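Résidence Altstead – Galerie
Accueil > Vie de la résidence > Galerie > Chambres et espaces d'eau

Objets du quotidien en chambre

La résidence Altstead a procédé en août au réaménagement des chambres de l'aile Derkach. La présente galerie rend compte de cette opération et des choix retenus pour le mobilier d'appoint, le linge et le nécessaire de toilette. Elle s'adresse aux résidents, à leurs proches et aux personnes appelées à intervenir dans les étages.

Le programme a été conduit par Mme Melati Entili, responsable de l'hébergement, avec le concours de M. Prasetyo Lau pour les achats. Il a porté sur 200 chambres, réparties sur trois niveaux. Chacune a reçu deux jeux de serviettes, une corbeille à linge et un gobelet destiné aux articles d'hygiène dentaire. Les armoires et les chevets existants ont été conservés lorsque leur état le permettait. Les résidents qui souhaitaient garder leurs propres accessoires ont pu le faire sur simple demande auprès de l'accueil.

Les consignes de rangement ont été révisées à cette occasion. Les articles de toilette sont regroupés dans un même contenant, posé à portée de main. Les tubes entamés sont refermés après usage et les gobelets rincés chaque matin. Le remplacement des brosses à dents intervient tous les trois mois ; il est noté sur la fiche de chambre. Toute demande de fourniture complémentaire est à déposer à la lingerie avant 16 heures.

Nécessaire de toilette

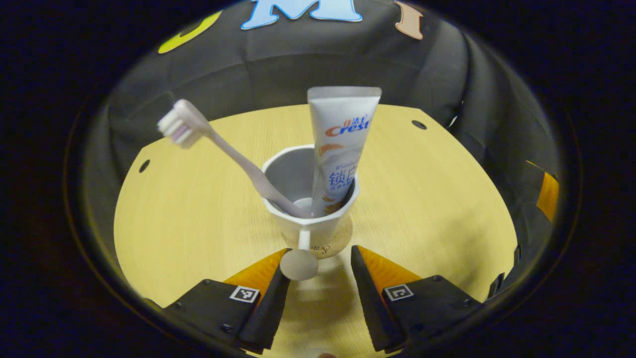 Brosse à dents rose pâle et tube de dentifrice Crest dans un gobelet en plastique blanc, sur une table ronde.

La forme évasée du gobelet facilite la prise en main. Le modèle de dentifrice est laissé au choix du résident.

Informations pratiques

Les chambres témoins de l'aile Derkach peuvent être visitées sur rendez-vous. Les demandes sont reçues par M. Syahrul Kwok, bureau des admissions, au rez-de-chaussée du bâtiment Coker. La reproduction des photographies de la galerie est soumise à l'accord préalable de la direction.

Galerie suivante : Salle à manger et office
Retour à la liste des galeries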